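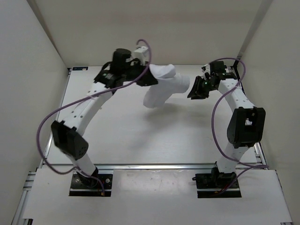 Figure 10.1 Two robot arms at a work surface, the left one holding a white cloth.

CHAPTER 10
Sources: Who Speaks in a Business Story

Key terms: primary source, sell-side analyst, source diary, attribution, standing quote

After reading this chapter you should be able to tell the difference between a source who knows something and a source who comments on it, keep a source diary for your own reporting, and check a draft for gaps in who is heard.

10.1 A layoff in Zimilbridge

In the spring of 2000, the packaging company Caron said it would close its plant in Zimilbridge and move the work to a larger site. The local paper gave the story to Azra Popescu, then in her first year on the business desk. She had four hours.

Her first draft quoted the chief executive, a bank analyst who followed the company, and the head of the county chamber of commerce. All three were men over 50, and all three said much the same thing: the closing was painful, and it made sense. The facts were correct. The quotes were accurate. Her editor, Obsa Wolde, sent it back with a question in the margin: "Who works there?"

Most of the people on the plant floor were women, and many had been there since it opened. Popescu drove out at the change of shift and spoke to five of them in the parking lot. One had trained the crew at the larger site the year before and could say which of the machines there were standing idle. Another had kept her pay stubs and showed that the "generous" severance the chief executive described left out overtime, which had made up a good part of her income.

Both points went into the story that ran the next morning. The severance formula became the main subject of the coverage for the following month. Popescu later wrote that the second draft took her 73 minutes longer than the first, most of it driving.

10.2 How the usual names become the usual names

Business reporters work fast and need people who will pick up the phone. A good media office will supply a name, a title and a usable sentence before the reporter has finished asking. Analysts and trade groups do the same. Over time a desk builds up a list, and the list gets passed on to new hires.

The people on that list tend to look alike. They hold senior jobs, and if senior jobs in an industry are held mostly by men, the list will be mostly men too. A reporter doesn't have to prefer one kind of source to end up with this result. It is enough to call whoever was called last time.

There is a cost in accuracy as well as in fairness. A story about a clothing retailer that quotes only its investors will be strong on margins and weak on returns, staffing and theft. People who run a store know these things first. When they are absent, the reporter has no way to test what the head office says.

Women who do appear in business stories are also more likely to be used in certain roles. Look for the shopper, the worried parent, the employee who gives the human side. These are fair roles, but check whether the same story has a woman explaining the numbers. If a woman is the chief financial officer of the company, she should be asked about its finances — and her clothes and children should be mentioned only if a man's would be.

10.3 The source diary

A source diary is a plain record of everyone you interview, whether or not you quote them. Pukora, the small news service where Wolde went after leaving Zimilbridge, asked each of its reporters to keep one. The form had a line for each person, with the name, the job, how the reporter found them, and what they knew firsthand.

The column that proved most useful was the third. When Wolde went through the diaries for the service's coverage of Omance, a maker of kitchen goods, he found that nearly every source had been suggested by the company itself, including two "independent" retail consultants. Reporters who had thought of their work as balanced were surprised.

Start your own diary with the first exercise in this chapter and keep it until the end of the course. You will need it again in Chapter 12, where we turn to anonymous sources and the rules for granting them.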